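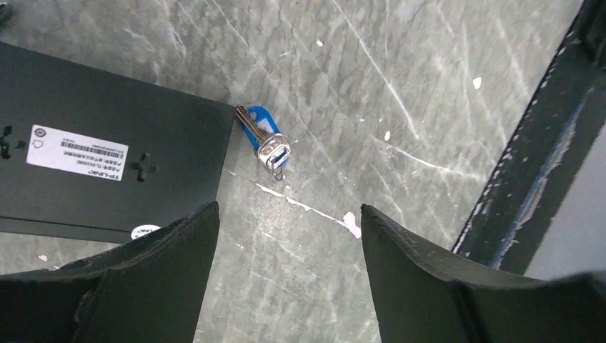

Caderno da oficina – chaves, switch e o que ficou por arrumar

Mar 12, 2020

Comecei a manhã convencido de que isto era coisa de meia hora e acabei por ficar até ao almoço, como sempre acontece quando se pega nas chaves. O pedido era simples: separar as chaves do material de rede, pôr tudo no sítio e deixar o switch pronto para ir para a parede do corredor. Pois bem, o switch ainda não foi para a parede, mas pelo menos já sei o que falta.

O aparelho é o TP-LINK preto que andava de prateleira em prateleira desde a mudança do armário. Tem na face de cima a etiqueta branca com o código de barras e, de um lado e do outro, os encaixes em cruz para pendurar. Gosto destes encaixes em cruz, porque dá para o pôr deitado ou ao alto sem inventar suportes (o da Motinia, que temos na sala pequena, obriga a uma chapa à parte e nunca ficou direito). Fiz um molde em papel: encostar a folha, passar o lápis por dentro das cruzes, marcar o centro. Guardei-o na gaveta de cima, dobrado em quatro, com o meu nome. Por favor não o usem para apontar recados.

A letra da etiqueta é minúscula e eu já não tenho olhos para aquilo. Imad, se passares por cá com os teus óculos bons, copia-me o número de série para a folha do inventário, que é a única linha que ficou em branco.

Quanto às chaves: a da etiqueta azul de plástico fica connosco. Pensei em passá-la para o chaveiro da entrada, mas a Randa pediu que ficasse junto do material de rede até se abrir a caixa do corredor, e tem razão, evita-se andar a subir e descer escadas à procura dela.
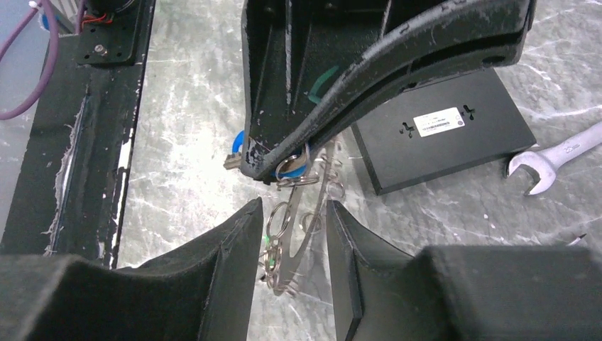

Oficina Najjar · Secção de Manutenção e Ferramentaria

O molho grande é outra história. São argolas metidas noutras argolas, com bocados de corrente pelo meio, e as chaves de cabeça azul aparecem onde calha. A peça preta curva donde aquilo pende está toda riscada e bem gasta, coitada, mas serve e eu tenho-lhe afeição. A marca verde na face de dentro fica como está, não a raspem – depois conto porquê ao Imad, que já me perguntou duas vezes.

O que proponho para o molho, por esta ordem:

– abrir as argolas uma a uma com a espátula fina, nunca com o alicate de corte;
– pôr de lado as argolas que já não fecham bem;
– agrupar as chaves por porta e experimentá-las antes de as voltar a enfiar;
– deixar a pecinha verde (ou pinta, não sei bem) entre as argolas onde está, até a Randa confirmar a que pertence.

Encomendei um saco de 100 argolas novas à Villo, das de 30 mm, que são mais fáceis de abrir com as mãos frias. Devem chegar para cá de uns 13 dias, se o armazém não se atrasar outra vez.

Fica também o lembrete da chave de bocas cromada, que anda sempre pela bancada. O lugar dela é no painel, e a medida está gravada no cabo, portanto não há desculpa. Eu próprio a deixei lá fora ontem, já me penitenciei.

Para a próxima sessão: buchas para o corredor, berbequim carregado e alguém que segure o nível.

Comentários (3)

Randa Nassar
A chave da etiqueta azul pode ir para o corredor quando quiserem, a caixa já tem fechadura nova. Da peça verde não sei nada, mas vou perguntar lá em cima.

Imad Aoun
Levo os óculos e levo o nível. Guarda-me um café.

oficina_skamgate
Nós etiquetamos as chaves por cor e correu bem até acabarem as cores. Se quiserem a nossa folha, mandamos.

Entradas recentes
Afiar as brocas pequenas
Painel de ferramentas: nova disposição
Cabos compridos, enrolar sem torcer
Inventário de junho: o que ficou por fazer

Este site utiliza cookies para melhorar a navegação. Ao continuar, aceita a sua utilização. Aceitar | Saber mais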